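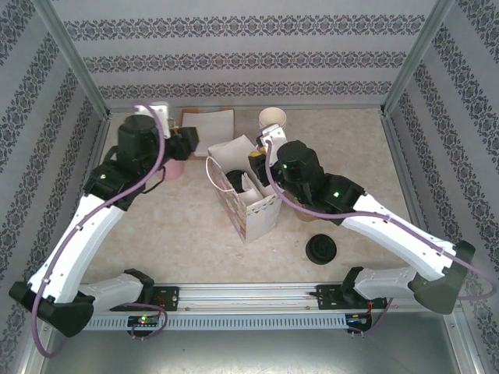
4.2 Lids, Cups and One Paper Bag

December
Mārtiņš Kairys

Figure 3. The Trillau cell during the packing task. One black lid is in the bag; another lies on the work surface.

We collected 400 demonstrations of the packing task on two facing arms and trained the Fudix policy on all of them, including the ones we are not proud of. Cups went well. A cup is tall, it has sides, and it forgives a gripper that arrives late. Lids forgive very little. Lying flat, a lid offers the fingers a thin rim and a good chance of pinching the table instead, and most failures in Table 2 are exactly that.

The bag caused the rest. Its flap folds inward whenever it likes, and the Jutari baseline treated every new fold as a new bag. Adding 12 demonstrations that started with a folded flap helped more than training for another 3000 steps, a finding we would have enjoyed making before the 3000 steps.

Patterned wallpaper was kept on the walls for all runs. The Mackay variant, trained against plain walls, did worse here, and we return to it in Section 4.3.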